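Every town with a river eventually holds a meeting about the bridge, and Grellside has been holding its meeting for two years. The bridge is 110 feet long and perfectly sound. The trouble is its name.

It was put up by Birex, a firm that made boiler fittings and has since left for somewhere warmer. Everyone calls it the Birex Bridge, except people from the far bank, who call it the Vergara Bridge after the road it lands on, and the county, which calls it Structure 77. Mapmakers have picked all three at various times. The pizza place picks whichever one lets it say you're outside the delivery area.

So a sign is coming, and a sign needs a word on it. Suggestions were invited in March. By the end of April there were 80, of which a good third were dogs. One resident proposed "The Bridge," which had strong support until it was pointed out that Rellance, six miles downstream, had already taken it. Relations with Rellance have never been good, and they did not get better when our letter asking them to consider a change came back with the spelling corrected.

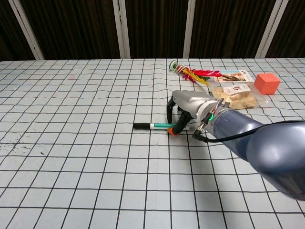
*A marker with a green label, on gridded cloth.*

I went to the last meeting, which began at seven and was still on the minutes at eight. The far bank had brought its own cookies. A man behind me argued that naming a thing only encourages it. A woman in front wanted to know whether the sign would have two sides, and if so, whether they had to agree.

You could feel the room sit up at that. Two sides, two names, and the county could go on calling it whatever it liked. The motion was put off until November, pending a quote for the extra paint.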